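When the research ship Ackah came back to Watum harbor in December, its science lead had been at sea for most of the season and wanted, she told me, a very long bath and a tomato. She got both, and a few months later she was kind enough to sit down with me over a pot of tea and talk about mud.

Mud is her life's work, or more exactly the worms that live in it. The Zarnden Basin goes down past 3,000 meters, and its floor looks like nothing much at all until you put a scoop of it through a sieve. "People expect fish with lanterns on their heads," she said, pouring for both of us. "I do love those, don't get me wrong! But the worms are the ones doing the housekeeping. They eat what drifts down and they turn the whole floor over, year after year, like somebody digging a garden very slowly."

She grew up inland, a long drive from any beach, and saw the ocean for the first time at eleven. Her aunt had to carry her shoes home because she refused to leave the water long enough to put them on.

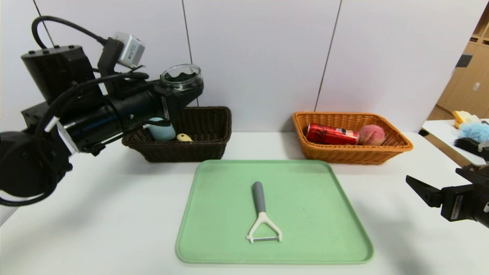 What do worms eat at that depth, where no plants can grow?

Mostly leftovers. Dead plankton, droppings and bits of shell sink from the sunlit water in a steady drizzle that scientists call marine snow, and the worms pick through whatever reaches the bottom. "It's thin soup," she said, "and a lot of it gets eaten on the way down. When a whale carcass lands, well, that's a holiday."

The team worked at two depths on this trip, 100 meters on the Nukunmont shelf and then 1,000 meters farther down the slope, so they could compare who lives where. The shelf mud was crowded. The slope samples had fewer animals but, to her delight, several bristle worms she couldn't put a name to, and those are still waiting their turn under the microscope. She wouldn't be drawn on whether they are new species. "Ask me next year, and bring cake."

I asked about the hardest part, expecting storms. She said it was the sieving, which goes on at all hours, with cold seawater running down your sleeves.

She is hoping for another season on the Ackah, this time with a longer stay over the deep basin.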